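## 2. Where the Papers Live

Anyone who has helped an older relative look for a birth certificate knows how this usually goes. You start with the desk, if there is one, and sooner or later you end up on your knees in a bedroom, lifting sweaters out of a drawer. Our survey of 644 households in Evilley and Rineck grew out of just that kind of afternoon, and we would like to spend a little time on the bedroom before we get to the tables.
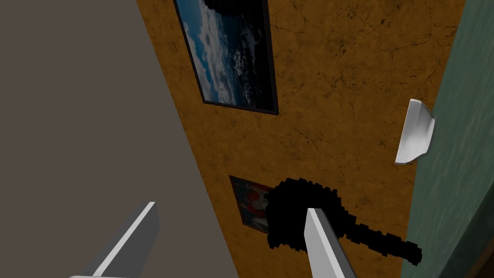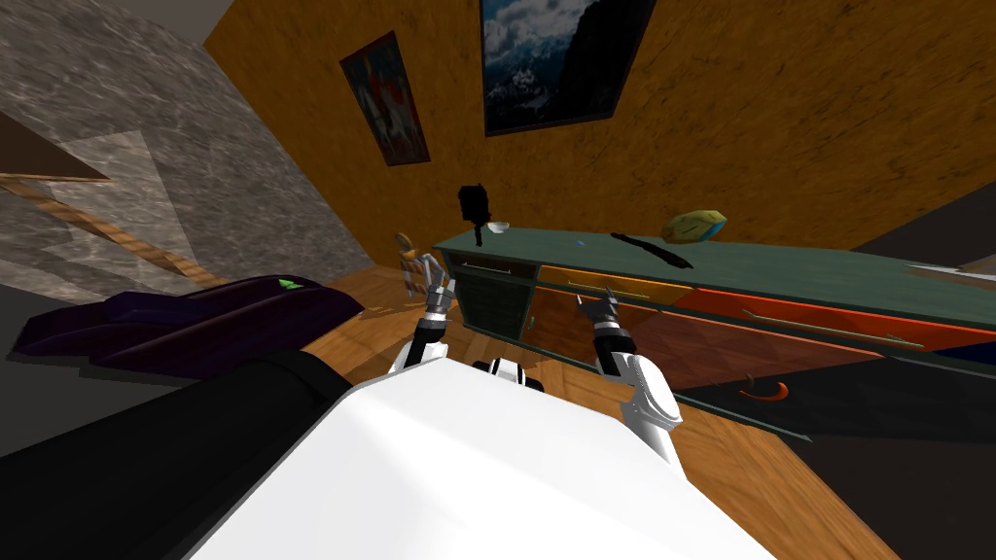 **Figure 2.** Two rendered views of one interior, both strongly tilted. The dresser with orange drawers is in the second view.

Earlier writing on family records has mostly looked at offices, safes and banks. Cabrera and Usuga, in their study of Rivadeneyra, were the first we know of to ask people plainly, "Where would you look first?" We borrowed their question word for word, and we remain very grateful to them for sharing their interview sheets (and for putting up with our many letters!). The answer we heard most often was a bedroom drawer, and usually the top one, where deeds and school reports sat among socks, spare keys and old greeting cards.

Nidia Ospina and Lamisi Dankwa carried out the home visits over nine months, finishing in May. They found that the person who filled the drawer could nearly always find a paper in it quickly, even when it looked like a hopeless jumble to everyone else. Trouble came when that person was away or had died. In Rineck, two sisters told us they had gone through the same dresser on separate visits, each sure the other had missed something, and the deed was under the drawer liner the whole time.

We did not ask to see any private papers, and people were free to leave the bedroom out of the visit altogether. Duván Llanos coded the answers by room first and by piece of furniture second, following the Hodbridge scheme, with one change: a drawer shared by a couple was entered under both names. Section 3 takes up the kitchen, where the habits were quite different.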